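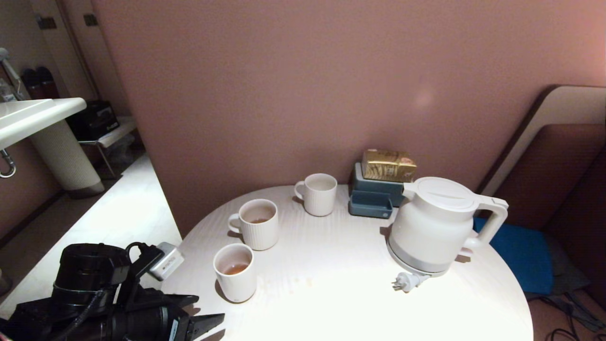 Three mugs and a kettle
A shared workshop arm learns to clear the tea table, on a budget of $2799

The gripper on the Skernine arm closes at a fixed speed, and for the first month that was the main problem. A white ceramic mug with vertical ribs gives two angular fingers very little to hold. If the fingers land on the ridges, the mug turns a few degrees as the force comes on. If they land in the grooves, it stays put. There is no reliable way to choose between the two from above.

Sarmīte Mägi and Zodwa Nkuna started the build in January, in a unit they share with a furniture restorer and a man who rewinds motors. Mägi handles the mechanical side. Nkuna writes the control code and keeps the log. The job they settled on was modest: find the used mugs on a round table, pick them up one at a time, and carry them to the basin without tipping out the dregs.

The dregs matter. An empty mug can be tilted in transit and no harm done. A mug with a shallow pool of tea in it has to stay close to level, and the arm has to start and stop gently enough that the liquid doesn't climb the wall. Nkuna limits acceleration at the wrist and leaves the top speed alone. The first version did the reverse and left drips on the tabletop at every start.

The arm

The arm was bought used and came with worn bearings in the second joint. Mägi replaced them, then remade the mounting plate when the original proved to be slightly bowed. The cables are run outside the housing with a slack loop over the top of the mechanism. Internal routing would look better, but the first loom was run that way and it chafed through at the wrist. Replacing it meant stripping the arm to the shoulder.

The fingers are black and squared off, and have been through several shapes. Curved fingers matched the mug body well and were useless on anything else. Flat fingers worked on the handle but needed the mug to be facing the right way. The present set is a compromise, angled so that the tips can pass on either side of a handle or close on the rim. Rim grasps are the fallback. They are slower, and one finger goes inside the mug, so the tips have to be washed afterward.

The joint controller is a Riltex board with its own current sensing. Contact is detected by watching for a rise in motor current. It's a coarse method, but it adds no wiring at the fingertips, where wiring fails first.

Seeing white on white

Recognition took longer than the hardware. The mugs are white, the table is white and the kettle is white. Under strong light the front of the tabletop washes out and the near edge of a mug can vanish into it. Nkuna's early detector did well in the evening and badly at noon, and she spent two weeks adjusting the wrong thing before comparing the time stamps.

The fix was to stop looking for the outline. The detector now looks for the inside of the mug, where tea leaves a dark patch against the glaze. A mug with amber liquid in the bottom and stains up the wall is easy to find from above. A mug with only a thin pale layer is harder, and it still accounts for most of the misses. Nkuna has collected 1219 labelled views so far and has been adding pale ones on purpose.

The kettle is handled by exclusion. Its base is marked as a zone the arm may not enter, with a margin for the handle. The plug and its short cord are treated the same way, after a finger snagged the cord and dragged the base a little way across the table.

Reach and order

With the table against the wall, the arm can only approach from the open side. The nearest mug is taken first, then the next one back, so that the forearm never passes over a mug still waiting. The planner, written on top of a small open library called Lirneo, tries other orders only when that one fails.

The carry to the basin is the longest move in the cycle. Mägi wanted a straight line and Nkuna wanted an arc that stays high. They use the arc. It takes longer and clears the table edge with room to spare.

Release was set by trial. The fingers open in two stages, a small amount first, then a pause, then fully. Opened in a single movement, they tended to flick the handle.

What is left

The bearings in the wrist are next. There is a small amount of play that shows up as a wobble when the arm stops at full reach, and no amount of software damping has removed it. Mägi has a replacement set from Cartwright on the bench and expects the swap to take a weekend, plus a full recalibration.

Nkuna is working on the pale mug.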